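4. Giving the arms a chore

By now the arms should be bolted down, powered and done with the homing routine in section 3. If they aren't, go back. This section will still be here, and so, in all likelihood, will your dishes.

People who buy a Tratico two-arm bench kit tend to ask the same thing on day one: can it tidy up yet? The short answer is "a bit, slowly, with you standing next to it." The long answer is the rest of this section.

4.1 Before you start

1. Clear the table of anything you would cry over. Mugs from grandparents count.

2. Set the speed dial to 20. It goes up to 100. Leave it alone.

3. Find the stop button and put your hand on it. Now take your hand away and find it again without looking.

4. Open the task list on the Nirkent screen and pick "Pick and place, mixed." Don't pick "Kitchen, full." We ship it because the sales page mentions it.

CAUTION: Keep fingers, sleeves and hair out of the space between the two grippers whenever the arm lights are green. The arms stop when they feel a push, but they have their own opinion of what a push is.

4.2 Choosing the first objects

5. Line up a few small things along the far side of the table, with a hand's width between them. Stiff things with flat sides are easy. Glass is hard for the cameras, which see the table through it and draw their own conclusions.

6. Put a tray in the middle if the chore ends with things in a tray. Shiny steel is allowed, but turn down any lamp that glares off it.

7. Leave soft things for the second hour. A fluffy item changes shape each time it is grabbed, so the arm plans for one object and ends up holding another. Two grippers on one item is a normal sight, and each arm must know which of them lets go first. Set this under "Handover."

8. Leave thin metal tools for the second day. Tools in a fabric pouch are the hardest set in this guide: narrow handles, a scissor ring to aim for, and clear plastic over the top that throws sparkles into the wrist camera. Turn on "Slow close" in the grip menu before any pouch work.
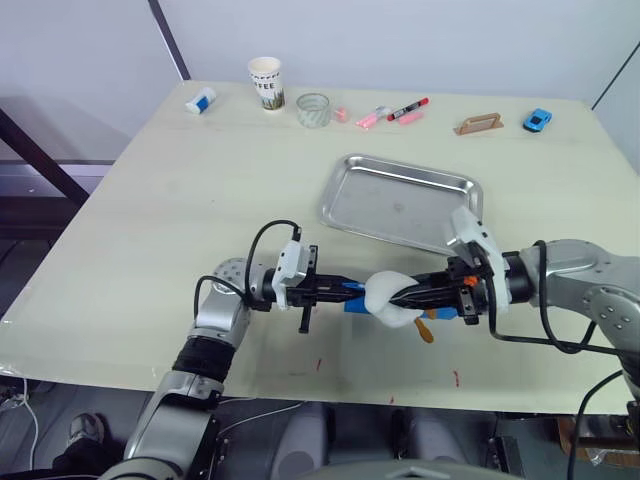
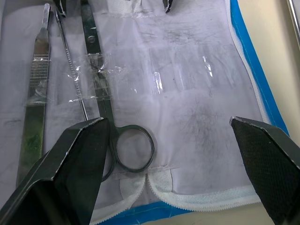 4.3 Running the chore

9. Press Start once. Pressing it twice queues the chore twice, and the arms will faithfully try to tidy a tidy table.

10. Watch the first run from beginning to end. Bring a chair. On our own bench at Van Acker, a run of 8 objects takes longer than a cup of coffee does to go cold, and Lies Michiels, who wrote the grip settings, drinks her coffee slowly.

11. If an arm stops and waits, read the screen before you help. "Lost object" means it can't see the thing. "Weak grip" means it can see the thing and isn't happy. Press Retry for the first. For the second, press Open, put the item back by hand and press Retry.

12. After seven failed tries on one object the system skips it and moves on. You may find this attitude useful elsewhere in life.

NOTE: The drop counter doesn't reset when you restart the chore. Reset it yourself under Tools, Counters, or your results will look worse than they are. They may look bad enough already.

4.4 What it can and can't do yet

Works most days: stiff blocks, markers laid on their own, paper cups with nothing in them.

Works on good days: soft toys, handing an item from one arm to the other, markers lying across other markers.

Doesn't work yet: zippers, wet dishes, fitted sheets. The Cemix soft finger pads help with slippery items but do nothing for sheets. We have tried.

CAUTION: Bench kits are for practice and research. Don't use them to handle tools that will go anywhere near a patient, and take the blades off anything that has them.

13. When the chore ends, press Park and wait for both arm lights to turn white before you reach in. Wipe the finger pads with a dry cloth. You will have to do that part yourself.

Next: section 5, Saving and naming your tasks.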